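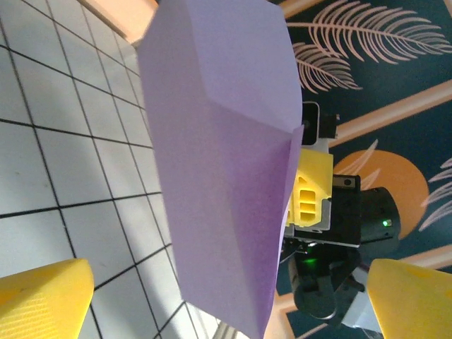 Govora 4 aprende a dobrar papel com dois braços

Quem já tentou ensinar uma criança a fazer um envelope sabe que a dificuldade raramente está na primeira dobra. Está na segunda, quando a folha já tem opinião própria e insiste em voltar para onde estava. A equipa da Pralside passou boa parte do inverno às voltas com esse mesmo problema, e em março publicou finalmente a quarta versão do Govora, o seu software de planeamento para pares de braços robóticos, com um módulo novo dedicado a materiais finos e dobráveis: papel, cartolina, e mais tarde (assim o esperam) tecido.

A novidade principal está na maneira como o programa imagina a folha. Até aqui, o Govora tratava qualquer objeto como um corpo rígido, o que servia lindamente para caixas e frascos e muito mal para tudo o resto. Agora o papel é representado por uma malha que guarda a memória de cada vinco, e o planeador pergunta a essa malha, antes de cada movimento, para que lado é provável que a aba se abra. As câmaras colocadas nos punhos dos braços corrigem depois a previsão à medida que o trabalho avança, mesmo quando uma das pinças tapa metade da vista à outra.

Úna Hegarty, que coordena o projeto, conta que o módulo foi afinado com 563 sequências de dobragem, gravadas com papéis de várias gramagens e com uma paciência que ela atribui inteiramente aos colegas. Outras 266 ficaram guardadas à parte, só para avaliação, e foi nelas que se descobriu o defeito mais teimoso da versão anterior: os dois braços puxavam cada um para seu lado durante um instante, muito curto, mas suficiente para rasgar um canto. A correção obrigou a reescrever o controlo de força, que passou a ser partilhado. Um dos braços segura e cede ligeiramente, o outro conduz, e os papéis podem trocar-se a meio da tarefa sem que seja preciso largar a folha.
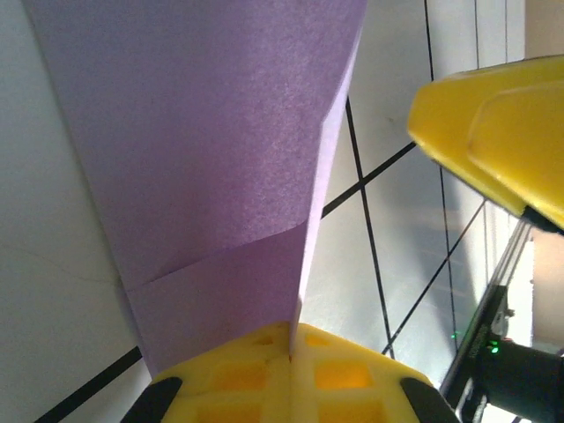 Attila Szekeres observa que a troca de papéis entre os braços é a parte de que mais gosta, embora lhe pareça que o atraso de 37 milissegundos entre a leitura da câmara e a resposta da pinça ainda se faz notar nos papéis mais leves, e gostaria de ver esse valor descer antes de se pensar em tecidos.

Na Pralside dão-lhe razão, e o assunto já está na lista de trabalhos da próxima atualização, juntamente com um visualizador melhorado que permitirá rever cada dobra passo a passo e comparar a malha prevista com a que as câmaras reconstruíram. Até lá, quem já utiliza o Govora pode instalar o módulo a partir do menu de extensões. A documentação em português ainda tem um capítulo por traduzir, o da calibração das câmaras de punho, mas os ficheiros de configuração vêm comentados de uma ponta à outra e dão para começar sem grandes sobressaltos.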